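Clear the table first: a shop owner on cords, outlets and workbenches

The woman who runs Haldale sets up work tables for a living. Her shop takes small rooms, mostly former offices and back rooms, and turns them into places where people can repair, sort or assemble things. She has been at it for 22 years. We spoke in March, at the end of a working day, and she wanted to talk about power strips before anything else.

"People spend a month choosing a table," she said. "Then they buy the power strip on the way home."

Her view is that the strip decides how the table gets used. If it sits in the wrong place, people stretch cords across their work and the middle of the table is lost.

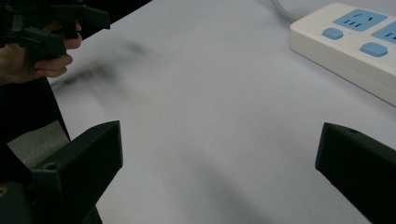 Where should a power strip go on a work table?

"At the back, to one side, with the cord leaving by the shortest way. You want to reach the switches without leaning over what you're working on. If two people share the table, put it where both can get to it."

She doesn't like strips on the floor. They get kicked and they collect dust, and people stop switching things off when they have to crawl to do it. She doesn't care much for strips screwed to the underside of a table either, although she has fitted plenty of them for customers who asked.

"You can't see what's plugged in. I had a customer in Stadidov with a heat gun and a lamp on the same strip under the bench. He pulled the wrong plug all winter."

When a customer has no preference, she picks a strip with a separate switch for each socket. It costs a little more. She says it's the one thing on the bench she won't trade down on.
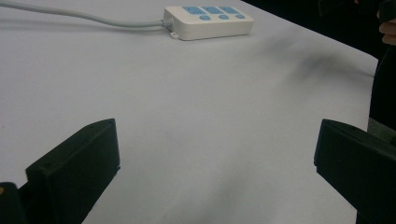
White power strip with three light blue sockets and a button below each one.

On color she is practical. A white table shows screws, crumbs and pencil marks, and she counts that as a good thing. Customers worry about stains. She tells them to wipe it down at the end of the day and to keep a cutting mat for anything with a blade.

The table she sells most often is a plain white top she calls the Romaniuk, after the street where her first shop was. Her price list has it at $308 without legs. The full bench, with a shelf and a light, comes to $1,038, and she talks a fair number of people out of it.

"If you solder twice a year you don't need the light. Bring a lamp in from the bedroom."
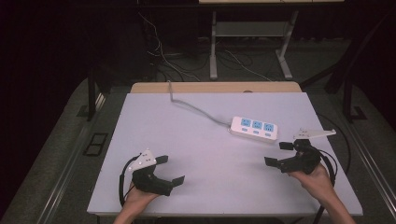 Cords are the part of the job she gets called back for. A room looks fine on the day it's finished, and by the next visit there are extra leads everywhere. She would like every cord to have one route and keep to it. A gray cord that bends near the far edge of the table and goes over the wooden strip toward the back is fine with her, as long as it stays out of the working area. The white and black cables tangled on the floor around the stand are another matter, and she would spend an hour there with ties and labels. "Unplug it all, lay it out straight, and only put back what you use," she said. "There's always one that doesn't go to anything."

Her labels are masking tape and a marker. She writes the name of the tool at the plug end and again near the tool. She has tried printed ones and found that they peeled.

I asked what she would change in a room if she only had five minutes. She said she would move the strip, coil the extra cord and take everything else off the table.

Her next job is a shared repair room at Pomotgate, with 5 tables in a space that used to hold filing cabinets. The outlets are all on one wall, so she is planning to run the tables out from it in a row. She hasn't decided yet what to do about the door, which opens inward and will hit the first table unless she cuts the top down.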